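Why people keep rituals after the belief has gone

Marisol Bautista has spent much of her working life asking people why they do things they say they don't believe in. They light candles for the dead and say grace over dinner, or touch the doorpost on the way out. When she asks whether they think anyone is listening, a lot of them say no.

Bautista is a psychologist of religion, and her latest study followed 151 adults who were raised in religious homes and now describe themselves as having no faith. She calls it the Pratell study, after the town where most of the interviews were done. All of them kept a diary for 15 weeks, writing down any act that had a religious origin, however small.

"I expected the diaries to be thin," she says. "People told me at the first meeting that they had nothing to report. Then they would hand in pages of it."

Only four of the diaries came back blank. The remaining 147 had at least one entry, and most had several a week. Crossing oneself before a flight was common. So was giving something up in spring, or fasting for a day in the fall without telling anyone at work.

Bautista is careful about what this shows. The people in the study agreed to take part in research on religious upbringing, so they may have been more interested in the subject than most. She also had no group raised without religion to set beside them.

"I can't tell you how many former believers do this in general," she says. "I can tell you what it's like for these people when they do."

She sorts the explanations people gave into a few kinds. The largest had to do with family. One man in his sixties said the blessing over bread every week because his mother had, and he could hear her voice in it. He had not believed a word of it since college. When his wife suggested he stop, he was surprised at how upset he was.

A smaller number described the acts as a way to calm down. Researchers have argued for a long time that rituals tend to turn up where people feel they have little control, and Bautista thinks her diaries fit that idea. Entries bunched up around medical tests, exams and long drives in bad weather.
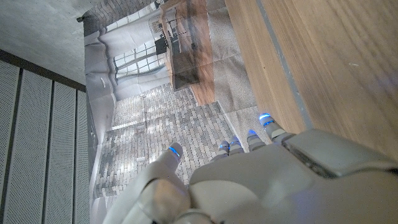 "It doesn't seem to need the belief to work on the nerves," she says. "The words are familiar, the order is fixed, and you know when you've finished. That may be enough to settle somebody. I'd like to test it properly before I say more."

The group she finds hardest to explain gave no reason at all. They had never thought of the act as religious, or as anything, until the diary asked them to write it down. One woman had bowed her head slightly every time she passed a church – any church, of any kind – for 47 years. Her sister pointed it out to her in the second week.

Not everyone agrees with how Bautista reads the material. Some colleagues have told her that these people are simply believers who don't like the word. If you pray when you are frightened, the argument goes, then some part of you thinks it might help.

She has heard this often and doesn't dismiss it. "It's a fair question, and I asked it too. Some of them said, 'Maybe I do, a little.' Most said no, and said it quite firmly. I don't see why I should know better than they do."

She does accept that belief may be a poor thing to measure with a yes or a no. In the closing interviews she let people answer in their own words, and the answers moved around. A few said they believed at night and didn't in the morning. One said he had stopped believing in God but was still angry with him.

Her own background is Catholic on one side and nothing much on the other. She doesn't attend services. Asked whether she keeps any habits of her own, she says she still won't eat meat on Good Friday, and that she has given up trying to account for it.

The next stage of the work begins in December, when she will go back to the same people and ask about their children. She wants to know what gets handed on when a parent keeps the practice and drops the teaching, and whether a child who grows up with the candle and no story makes up a story for it.

"A few of the parents are worried about that," she says. "They've been asked already – what's the candle for? – and they didn't have an answer ready."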